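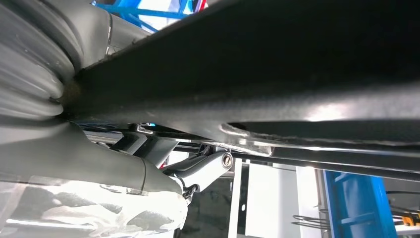
Underside of a vehicle suspension arm in a workshop, seen from a robot's wrist camera. A bushing and bolt head are visible beneath the arm.

Contact-confirmed inspection

Last updated: March 26, 2026
Print this article | E-mail this article
14 shares | 2 comments

Contact-confirmed inspection is a method in robotics for examining the underbody of a road vehicle with a camera carried at the wrist of a robot arm. It combines close-range images with light, controlled touch, so that a part is recorded as found only after both sources of information agree on its position. The method was developed at the Bulness Institute and is most often described in connection with the Durkcombe trials, in which it was applied to suspension arms, links and bushings on raised vehicles.

Background

Vehicle underbodies are difficult for machine vision. Most of the parts are dark, many have a dull finish, and they lie close together. A camera placed near enough to see a single fastener often loses sight of the larger part to which the fastener belongs. Bright workshop lighting adds to the problem, as pale surfaces near the lens may lose all detail while the gaps behind them remain in shadow.

Earlier systems relied on fixed cameras set into the floor or mounted on posts. These gave a steady view of the whole vehicle but could not see behind brackets or above low-hanging rails. Moving the camera to the wrist of the arm solved part of this difficulty and introduced another: at short range, nearby objects such as rubber boots and rounded housings fill much of the view and are often out of focus.

Method

An inspection begins with a coarse map of the underbody, made from a distance at which the main structural members can be told apart. The arm then moves to a series of close viewing positions. At each one the software, named Šimko, searches for edges and round features that match a stored list of part types. A weld seam on the lower edge of a suspension arm is a useful landmark, as its raised bead often catches more light than the metal on either side.

When a possible match is found, the system estimates the direction of the surface and approaches it slowly. Contact is made with a force limit of 2 newtons. The point of contact is compared with the position predicted from the image. If the two agree within a set distance, the part is marked as confirmed. If they do not, the arm withdraws, takes another view from a different angle and repeats the attempt once. Parts that fail both attempts are listed for a human inspector.

Flexible items are treated separately. Rubber boots, cable ties, straps and hanging hoses move when touched, and contact gives little reliable information about where they were. Šimko places these items in a no-touch group and records them from images alone.

Durkcombe trials

The method was tested at a training workshop in Durkcombe, where vehicles were raised on ordinary post lifts. The workshop was left in its normal working state, with cables, tools and other equipment in place. The developers considered this important - an earlier series in a cleared laboratory had given results that could not be repeated elsewhere.

The trial set contained 933 inspection targets. Of these, 33 were not confirmed after the second attempt and were passed to an inspector. Most of the unconfirmed targets were fasteners set deep between a bracket and a larger arm, where the camera could see the bolt head but the contact tip could not reach it without touching another part. A smaller group involved pale housings that appeared too bright in the images for their edges to be located.

The average time needed for a full vehicle was 300 seconds, not including the raising and lowering of the lift. No attempt was made in these trials to judge wear or damage. A confirmed result means only that a part of the expected type was present at the recorded position.

Limitations

The stored list of part types must be prepared in advance, and vehicles with replacement parts of a different shape may produce false alarms. Heavy dirt can hide weld seams and alter the force measured at contact. The method also assumes that the vehicle remains still on the lift, and a small shift in its position requires the coarse map to be made again.

Reviewers of the Durkcombe results have noted that all vehicles in the set had similar suspension layouts. It is not known how well the method would perform on heavy trucks or trailers.

Later work

A second version, known as the Tarport variant, was introduced in January. It changes the exposure setting several times at each viewing position and combines the images before searching for edges. The change is intended to recover detail on bright housings while keeping dark gaps readable. It lengthens each stop, and its effect on total inspection time has not been reported. The force limit and the rule allowing one repeated attempt are unchanged.

See also: Force control; Visual servoing; Wrist-mounted camera

Print this article | E-mail this article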